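Two Arms and a String of Lights

I'm not a robot person. I own a vacuum that is supposed to find its own way home and mostly finds the underside of the couch. But my cousin Ezekiel Kasprzak got a job last spring at a place called Bakum, over in Trirkbridge, and when they announced an open day he sent me the sign-up link three times. After the third one I ran out of excuses and drove the 80 miles.

It was a Wednesday in September, hot enough that the parking lot was soft. Bakum shares a long low building with a company that sells pool chemicals, so the whole visit smelled faintly of summer camp. At the front desk they gave me a sticker with my name spelled wrong and a schedule with 4 demonstrations on it. Ezekiel told me to skip the first two. "One is a slideshow," he said. "The other is also a slideshow, but with a guy."

I went to the one with the guy. He was from Zondinden, the outfit that apparently pays for a lot of this, and he used the word "everyday" so often that it started to sound like the name of a medicine. The idea, as far as I could follow, is that robots have been good for a long time at doing one thing 500 times an hour behind a fence, and are still pretty bad at the stuff you do in your kitchen while thinking about something else. Folding. Untangling. Getting the lid off. He had a chart. The line on the chart went up, as lines on those charts do.

Then we were let into the back, where the arms were, and things picked up.

The project there is called Yoon. I asked why and got two different answers from two people standing next to each other, so I let it go. Yoon is a pair of robot arms working together on household jobs, and the household job of the day was Christmas decorating. Yes, in September. A woman in a Bakum polo told us this with a perfectly straight face, and a kid behind me asked if that meant the robots were running early or very late.

I had pictured something like a car factory. What I got was closer to my grandmother's sideboard. There was a flowered tablecloth, a bright orange wooden stand with gold bits and little pinecones packed inside it, and a frosty bottle-brush tree of the kind she used to put out next to the candy dish. And then, leaning in over all this coziness, black plastic fingers.

The lights were the part everyone had come to see. Fairy-light wire, if you've never fought with it, is basically a long thin grudge. It remembers every bend it has ever had. I have lost entire evenings to it, and I have thumbs. So I was rooting for the machines, partly out of kindness and partly because I'm looking to hire.

They put a screen up so we could get the view from the gripper end, and I will say it does change how you feel about the whole thing. From back in the crowd, the arms look clumsy and slow. From down there, the tree is the size of a building and the wire is doing whatever it wants. You start to feel for the thing. I caught myself leaning to the left, as if that would help.
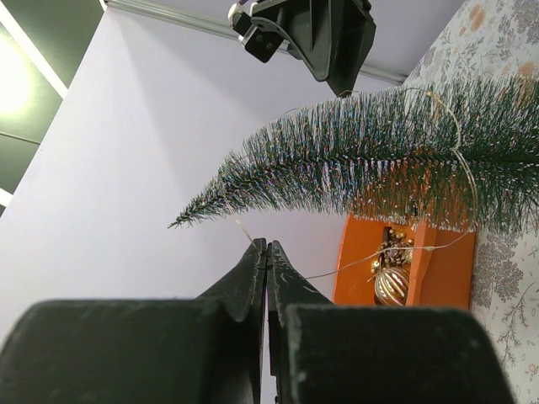 What I Asked

They had a question table near the exit, and I hadn't driven all that way to stand quietly. I asked how many times they'd run the fairy-light job. The young man at the table looked at a clipboard and said 542. I asked how many of those had gone well. He looked at the clipboard again, for longer, and said it depended on what I meant by well. I liked him a great deal for that.

I also asked when I could have one at my house. He wanted to know how big my house was, and whether I'd be okay with bolting things to the furniture. I said I'd have to check with the couch.

A man in front of me asked if the robots would take his job, and when he was asked what his job was, he said he was retired. That took a while to sort out.

What I Ate

Two oatmeal cookies and most of a third. The cookies were set out by a human being, in about nine seconds, without a chart.

Ezekiel walked me out to the car afterward and asked what I thought. I told him I'd stayed nearly two hours longer than I planned, and he looked so pleased that I didn't bring up the slideshow. He says there's another open day in the spring and they're thinking of doing Easter eggs. I told him to send me the link once.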